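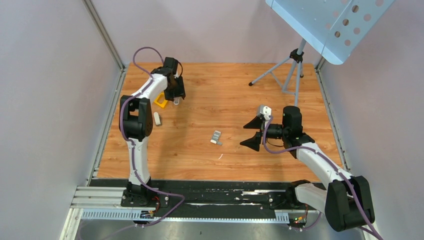 Genalyn Ignacio
Bench and room safety, Trorside

Bench Safety Check with Comments
Area: the walled wooden bench, Room 3
Date of check: July 28, 2019
Checked with: Taha Hamdy
Marks used: OK, WATCH (fine for now, look again next time), FIX (please do it before the next check)

First of all, thank you to everyone who made room for us while we crawled around under things with a flashlight. I know these checks land in the middle of your day, and I do go on a bit in the comments, but I'd much prefer you have too many words from me than a plain row of ticks.

TABLETOP

1. Top is firmly supported and does not rock: OK
Taha leaned on both front corners and then on the middle, and it didn't budge. Lovely solid thing.

2. Surface free of splinters and raised grain: WATCH
The grain runs side to side, so wipe along it from left to right and your cloth won't snag. I felt one rough spot along the front edge with my palm. It didn't catch skin, but a little fine sandpaper at the end of a day would make me happy (and please vacuum up the dust afterward!).

3. Loose items kept to what is in use: WATCH
There were a few small things out on the wood: the bright yellow piece with the open middle, a small white item right beside it, a little off-white block, and the gray-and-white rectangular one near the center. None of them is a hazard where it lies. My only worry is the small ones getting knocked to the floor, where somebody will step on them or lose them for a month. A shallow tray would do. Mark Anthony Enriquez tells me there's a spare one in the supply closet, second shelf, behind the paper towels.

4. Spills, sticky patches, leftover tape: OK
Ran a dry cloth over the parts I could reach comfortably. Nothing came up on it.

SIDE RAILS AND WALLS

5. Side rails tight: OK
Both rails along the sides of the top were tried by hand and neither one shifted. The fasteners on the right-hand rail are small and easy to brush past, so if you ever feel one catch your sleeve, tell us right away and don't try to give it a quick turn with a coin (you know who you are, and I say it with affection).

6. Metal posts steady: OK
Pushed gently at shoulder height, no movement. Please don't hang jackets or tote bags from them.

7. Walls secure and clean: OK
The pale walls do a nice job of making small things easy to spot, so let's keep them that way and skip the sticky notes. The right one slants outward, and people carrying boxes past that side should give it a bit of extra room.

WIRES AND CABLES

8. Cables kept away from feet and knees: FIX
The purple cable goes back beneath the table edge at the left and trails off from there. I'd like it gathered up and held with a soft hook-and-loop tie, leaving enough slack that nothing gets pulled. Taha's shoe found it before his eyes did, although no harm came of it.

9. Small wires and connectors tidy: WATCH
The little bunch of red, orange and black wires toward the left front needs a second look from Thaddäus Hauser. Please nobody tuck it away or tape it down before he's been by. Keep drinks well over on the other side of the room, lids or no lids.

10. Power strip off the floor and not overloaded: OK
Mounted on its bracket and cool to the touch. The sticker reads 2388 and matches the room list.

FLOOR AND ACCESS

11. Clear walkway of at least 91 centimeters: OK
Measured with the tape at the narrowest point, and it passes once the rolling stool is pushed in. Push in the stool!

12. Lighting good enough for close work: OK
You do get soft shadows across the wood, and a small part can hide in one, so sweep a hand over the surface before you decide something is missing.

13. First aid kit stocked: FIX
Down to the last few small bandages and the tweezers have wandered off again. Rhea Cabanatuan is ordering a refill. If the tweezers are in your drawer, just slip them back, no questions.

TO DO

Tie back the purple cable: Taha
Look over the small wires: Thaddäus
Tray for loose items: Mark Anthony
Sand the rough spot on the front edge: me
Refill the first aid kit: Rhea

Next full check is in November. If anything on the list bothers you sooner, call me at extension 300 or stop by my desk.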